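Please stop averaging ranks

16th January

Quick one, written between two other things, so excuse the roughness.

I review a lot of model comparisons. Tables with methods down the side, data sets along the top, and then on the far right the column I've come to dread. Average rank. Lowest number in bold. Winner declared, everyone goes home.

I think we should stop doing this. At least stop doing it as the headline. I'll try to say why without turning it into a paper.

Start with what a rank throws away. Method A scores 0.912, method B scores 0.911, method C scores 0.640. Ranks 1, 2, 3. The gap between first and second is noise, the gap between second and third is a cliff, and the rank says they're the same size. We all know this. It's in the first chapter of any nonparametrics book. And then we add those numbers up over nine data sets and divide, as if the steps were equal after all.

The usual defense is that scores on different data sets aren't comparable, so you need ranks to put them on one scale. Fine. True, even. But you haven't made them comparable, you've just hidden that they weren't. An error on an easy problem where everybody gets within a hair of everybody else now counts exactly as much as an error on the one problem that separates good from bad.

I had a case of this last April. Internal comparison, five forecasting methods, 68 series from the Prunddale warehouse data. Average rank said Rivanix was best, comfortably. So we nearly shipped Rivanix. Then somebody plotted the raw errors. On most series it was ahead by a sliver you couldn't have paid for a coffee with. On a handful it was wildly off, worse than just repeating last week's number. The rank couldn't see it, because last place is last place. You can't come sixth out of five.

Onsri, the method with the middling average rank, had no disasters at all. Boring everywhere. We used Onsri.

Was that the right decision? Depends what a disaster costs you. Which is my point, sort of. The loss function is a real question about the real world, and average rank answers it for you without asking. It says a huge miss and a small miss are the same if nobody else landed in between. Almost no one believes that about their own problem when you put it to them directly.
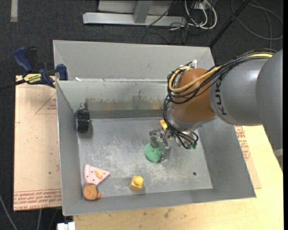
Robot arm over a metal bin.

Second complaint, and this one gets less attention. Average rank depends on who else is in the table. Add a method nobody cares about and the order of the two you do care about can flip. Not their scores. Their scores haven't moved. Say A narrowly beats B on most data sets, and B beats A on the rest. Now throw in three variants of B that all land just below B but above A on that second group. A's rank drops by three on every one of those. B's doesn't budge. Suddenly B is the winner overall and neither of them did anything.

I've seen this happen by accident, lots, because people naturally include a bunch of tweaks of their own method. I don't think they are cheating. I do think a summary that can be moved by padding the table is a bad summary. Voting theory people have known this for ages and have a whole vocabulary for it. We borrowed the voting rule and left the warnings behind.

Third, ties and noise. Most of these tables are one run, or the mean of a few runs with no spread given. Resample the test cases and see what the ranks do. I did it with the Peltden benchmark results, 1,000 bootstrap resamples, took some 5 minutes to run. The top method stayed on top less often than I would of guessed. The second and fourth swapped places constantly. An average rank printed to two decimals on top of that is decoration.

And yes, there are tests. You run the omnibus test, then the post hoc one, and draw the diagram with the little bars joining methods that can't be told apart. Better than nothing. But the test inherits the same problem - with some of the post hoc versions, whether A and B differ depends on what else you put in the pool. Plain pairwise comparisons don't have this. Use those.

So what instead. Nothing fancy.

Show the scores. All of them, in an appendix if you must. Pick one baseline, something dumb and stable, and report each method's error relative to it, on a log scale so that twice as bad and half as bad are symmetric. Plot the distribution over data sets, don't just give the center. Report the worst one. Bootstrap the whole thing, over data sets as well as over test cases if you've got enough of them, and put an interval on it.

If you really want ranks, give the rank distribution. How often first, how often last. That takes the same space as the average and tells you a lot more.

Somebody will say relative error has its own problems, tiny denominators and so on. It does. If the baseline is nearly perfect on some series the ratio blows up and you have to deal with that, by hand, and say what you did. I'd still take it. A ratio that blows up gets noticed and argued about.

Also people will say readers want one number. Maybe. Readers wanted p-values too. Give them one number if you have to, but pick it on purpose, write down the reason, and check if the order survives when you drop one method from the table. It's a short loop. I'd like to see reviewers start asking for it, and I'm going to, begining with the two on my desk now.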